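Notivance says its packing cell at Burnlow is back at work after a change to how the gripper is looked after. Both fingers now come off every 380 hours and go back on with fresh screws, two to a finger, tightened to a set mark. The old routine was to wait until something rattled.

The firm credits the change with around 176 fewer dropped parts a month. It has not said how many were being dropped before, which makes the figure hard to judge. Navickas, which fitted the cell, wrote the new routine and also sells the screws — a detail left out of the September notice.

Staff must also open and close the empty gripper over a clear surface before restarting. The Ukine site will get the same instructions later.

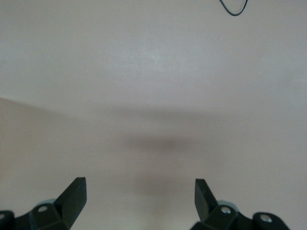 Does the new routine mean the cell stops more often?

It does, and Notivance has not said how long each stop lasts.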